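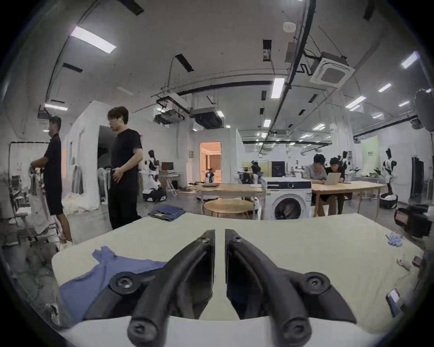 Session 4: Setting Up a Folding Table

Home Laundry and Clothing Care, evening group
Handout prepared by Raimo Hyvönen

Welcome back, everyone! Last time we spent nearly the whole evening on sorting and washing, and I promised that this session would get us to the part most of you signed up for, the folding. Before we fold anything, though, I want to spend a little while on the table itself, because in all my years of doing this I have seen more good shirts spoiled by a bad table than by a bad iron.

1. The surface

A big table with a pale cloth over it is what I like best. The cloth in the photo is a pale cream, and you can see how easily the blue of the jeans and the periwinkle piece stand out against it. On a light background you notice lint, a stray thread or a spot you missed before it went in the wash. A plain cotton sheet will do very well at home (an old one is better, it lies flatter). Smooth it from the middle out toward the corners, and if it slides around, put a thin towel underneath.

Height matters too. My own table is 30 inches high and I can work at it for an hour, but I'm not a tall man. If your back starts complaining, raise the table before you blame your back.

2. A place for finished things

Pick one end of the table for finished work and keep to it. I use the far end, the way the jeans are stacked in the photo, and everything still waiting comes in from the left. It sounds fussy, I know, but once your hands have learned it you can chat or listen to the radio and still never pick up a folded piece twice.

Denim goes down first. It is heavy and keeps its shape, so lighter things can sit on top of it quite happily. For jeans we will use the simple fold:

Lay one leg over the other, with the back pockets facing out.
Tuck the point of the seat in so that you have a straight edge.
Bring the hems up to just under the waistband.
Fold once more, or twice if your shelf is shallow.

3. Starting from a crumpled piece

A soft garment in a heap, like the periwinkle-blue one on the left side of the table, looks like more trouble than it is. Don't pull at the first edge you see. Find a seam, follow it with your fingers to a corner or a shoulder, then find its partner and lift both together. Give it one gentle shake and lay it down — the cloth will do half the work for you. Smooth the sleeves last, if it has any.

4. Small things along the edge

Phones and other bits and pieces always gather at the rim of a table, and the right-hand side of this one is no different. I'd like us to leave ours in our bags on Saturday, please. Disposable gloves may stay, in a small pile like the light-blue ones in the photo. Those of you with sensitive skin may want a pair when we come to the stain sticks.

5. For Saturday

Bring 2 pieces from home: a pair of jeans and something soft that you never know how to fold. Sana has kindly offered her big roll of cotton for anyone without a table cloth, so have a word with her before we begin. Coffee is at the back, as usual, and I will be there early if you want to go over the shirt fold again.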